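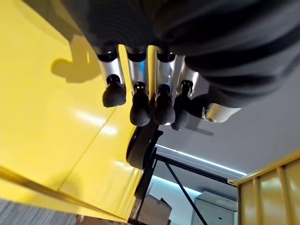
Wrist camera view, five-finger hand hanging open beside the yellow surface.

Hand and wrist camera comparison set
README, version 4

Maintainer: Veerle Martens

What is in this set

This set contains recordings from a comparison of two robot hands and two wrist cameras. All the recordings come from the same arm and the same controller, and only the hand and the camera were exchanged. The purpose was to decide which combination we should use for the longer sorting work at Solton. We publish the recordings because other groups asked us how we made the choice, and a table of results alone did not answer their questions.

The set has 160 episodes. They are divided equally over the four combinations of hand and camera. Each episode is one attempt to pick one object and put it in the target tray. It ends when the operator presses the stop pedal, also when the object was dropped.

Hardware names

Gumeck is the five-finger hand. It has four fingers and a thumb, with silver metal segments and black rubber fingertips. The palm has a dark gray ribbed covering.

Cekon is the parallel gripper with two flat jaws. We used it with the jaw pads that came in the box, and we did not cut or glue anything on them.

Kikuchi A is the wrist camera with the wide lens.

Kikuchi B is the wrist camera with the narrow lens. It has the same housing as A, so the same bracket fits both.

In the file names these are written as gum, cek, ka and kb. An episode with the five-finger hand and the wide lens starts with gum_ka.

How the recordings were made

The operator controls the arm with a hand-held device and sees only the wrist camera image on a monitor. The operator is not allowed to look directly at the objects during an episode. We made this rule in the first week, after we noticed that the results with both cameras were almost the same. People simply looked past the monitor. The episodes from before the rule are not in this set.

Every episode starts from a home position. For the Cekon gripper the home position has the jaws fully open. For the Gumeck hand it has the fingers extended and the thumb out to the side. If the thumb was not completely out at the start, we repeated the episode, as the thumb position has a large influence on the first contact.

The objects are ordinary things from a kitchen and an office: a mug, a roll of tape, a dish sponge, a marker, a small bag of rice, a plastic bottle. The full list is in objects.txt, with the weight of each one in grams. The bag of rice was replaced in April because it had a leak. The new one is 4 grams heavier.

Files

episodes/ has one folder for each episode, with the video, the joint positions and the operator commands.
calib/ has the camera calibration files, one for each time a camera was mounted.
notes/ has the operator notes as plain text. They are not corrected and some are in Dutch.
objects.txt is the object list.
splits.txt is our suggested division in train and test. You can ignore it.

The video is recorded at 20 frames per second. The joint positions are recorded faster than this and have their own time stamps. Please use the time stamps and do not count frames, because the video sometimes misses a frame when the disk is busy.

The joint file has a different number of columns for the two hands. The first columns are the arm and they are always the same. The Cekon gripper adds one column for the jaw opening. The Gumeck hand adds one column for each motor, in the order thumb, index, middle, ring, little. In version 3 the order of ring and little was exchanged by mistake. If you wrote a correction for this in your loader, please remove it now.

What we learned about the cameras

With the Gumeck hand the camera position is a difficult choice. The hand is large and from the wrist it takes much of the image. In the view at the start of this file the palm covering and the fingers fill the upper half. The thumb points out to the right, nearly horizontal, and the third and fourth fingers partly overlap. With the narrow lens this overlap was a real problem, and operators wrote in the notes that they closed the hand by memory.

We tried a longer bracket to get the camera farther from the palm. It gave a better view, but the bracket touched the edge of the tray in the lower positions, so we went back to the short one. All episodes in this set use the short bracket.

With the Cekon gripper both lenses were acceptable. The operators preferred the narrow lens for the marker and the tape, and the wide lens for everything else.

Shiny surfaces

Glossy yellow surfaces show strong reflections of the overhead lights, and in some views there is also a dark, blurry shadow with the shape of a hand on the yellow. Our first segmentation model marked such a shadow as part of the hand. The polished metal of the fingers also has bright highlights on one side and darker reflections on the other, and automatic exposure reacts to them when the hand turns. We fixed the exposure for Kikuchi B but left it automatic for Kikuchi A. This is a weak point of the comparison and we would do it differently now.

Background

We did not clean the background. Depending on the direction of the camera you can see racks, cardboard boxes, gray carpet and a bright LED strip. If you train a model on this set, please check that it does not use the strip to find its orientation. One of ours did.

Known problems

The clock of the hand controller is 2 milliseconds behind the arm controller. The time stamps are not corrected for this.
In a few gum_kb episodes the little finger does not open completely at the end. The cable was too tight. These episodes have the flag cable_tight in their notes.
The stop pedal sometimes registered twice. The second press is still in the command file and can be ignored.
The force values for the Cekon gripper are motor current and have no calibration. Do not compare them between sessions.

Which one did we choose

For Solton we took the Cekon gripper with Kikuchi A. The five-finger hand was better with the sponge and the bag of rice, but it was slower in all other cases, and changing a fingertip takes a long time. We keep the Gumeck hand for a second project where the objects are softer. Other groups may choose differently with the same recordings, and I would like to hear about it.

Use and contact

The set is free for research and teaching. Please mention the version number when you report results, because of the column order described under Files. Questions and error reports can go to Veerle Martens through the issue page. When you report a problem with an episode, please give the complete folder name and the time stamp where it begins.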